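Spring update on the Zistley garment handling grant

Hi all, and thanks for bearing with me on the timing. This is the second of our short updates to the Kirui fund, and it's nearly all about the open day we held in March, as that was the big line in the budget for this quarter and the part you asked the most about.

First the plain facts. We opened the doors at ten in the morning and closed them at 4. We had set a cap of 100 visitors and 63 came, which I was happy with for a weekday in a town this size. The visitors were mostly from small laundries and thrift stores, plus a nice group from the sewing program at the college, and they asked the hardest questions of the day by a mile!

We ran the two-arm folding station as the main event. The idea was simple: people could stand right by it, watch the arms work on ordinary clothes, and ask whatever they wanted. No stage, no slides. I'd planned a ten-minute talk to go with it and dropped it after the first group, because everyone was looking past me at the table anyway.
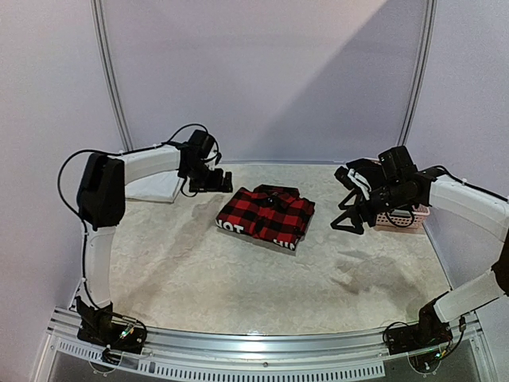

We used everyday shirts on purpose. In the fall demo we had plain towels, and your notes (fair ones) said that a towel doesn't prove much to somebody who sorts donated clothing for a living. So this time it was plaid, prints, collars, buttons - the stuff that shows up in a real bin. Collars are still our weak spot. The arms can get a grip on one easily enough, but getting it to lie flat takes more tries than I'd like, and the thrift store people spotted that right away.

We ran 24 folds over the day and kept a log of every one. I'll send the full log with the year-end numbers once I've cleaned it up. The short version is that the thicker shirts went better than I expected and the thin knits were slower. When a fold stalled we left it alone and let people watch the arms have another go, and I think that did us more good than a perfect run would have. 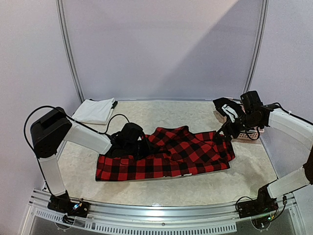 Both grippers on the plaid garment at the folding station.

On money: we came in under on the open day itself. The Plokico lights we rented were cheaper than quoted, and the college lent us the folding chairs. I'd like to move what's left over into spare gripper fingers, if that's okay with you. They wear down at the tips and we go through them faster than the original budget assumed. No other changes to ask for.

One thing I got wrong was the sign-in sheet. I put it by the exit, so a good number of people walked out without leaving an email, and following up has been slow. Next time it goes by the front door next to the coffee.

Kostimov sent over a new set of soft goods for testing the week before, mostly lightweight cotton tees with printing on the front. Light cotton is its own kind of trouble. It slides, it bunches, and if the grippers take hold a little too far in you get a lump where you wanted an edge. We've been working on picking up closer to the border of the cloth, and that's where most of my hours will go between now and the next update.
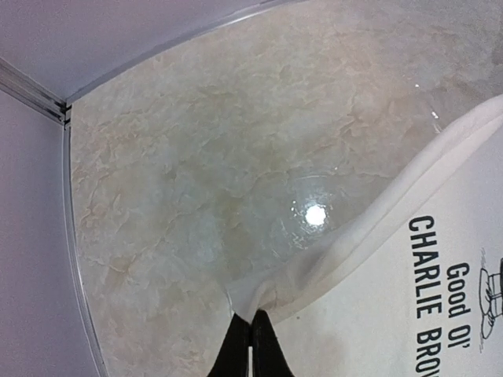

Kostimov wrote back after reading my draft of this and said they'd want to see the same tees tried again after they've been through a hot dryer, as that's how their customers would hand them over, and asked if we could add some kids' sizes while we're at it. I said yes to both. The dryer part is easy. Kids' sizes may need a different starting grip, so please don't hold me to a date on that one.

For the next quarter I have two things planned. The first is the dried tees and small sizes, as above. The second is a half-day visit to one of the laundries that came to the open day - they've offered to walk us through their sorting line so we can see what the clothes look like before anyone has smoothed them out. I'll write that up for you when we're back, and I'll send the receipts for the open day separately.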